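Piltano Night Journal
Undated daily journal for short evening entries and end-of-year review. Bound by Fernham; layout by Aisling Dunne.

Pages
One page per day, 18 ruled lines, with a margin column for hours slept. Entries can be skipped without leaving gaps in the

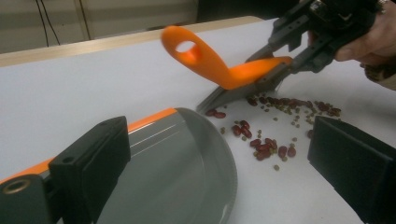

index, as page numbers are filled in by hand. Over 600 pages in total – enough for a year and a half of nightly use.

Binding
Sewn, opens flat. Two ribbon markers.
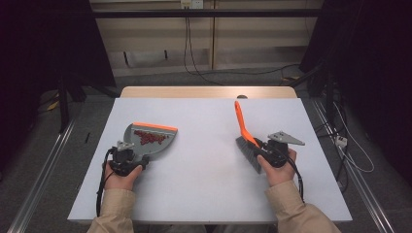

Refills
The cover takes Piltano refills only. Next printing: October, 2000 copies.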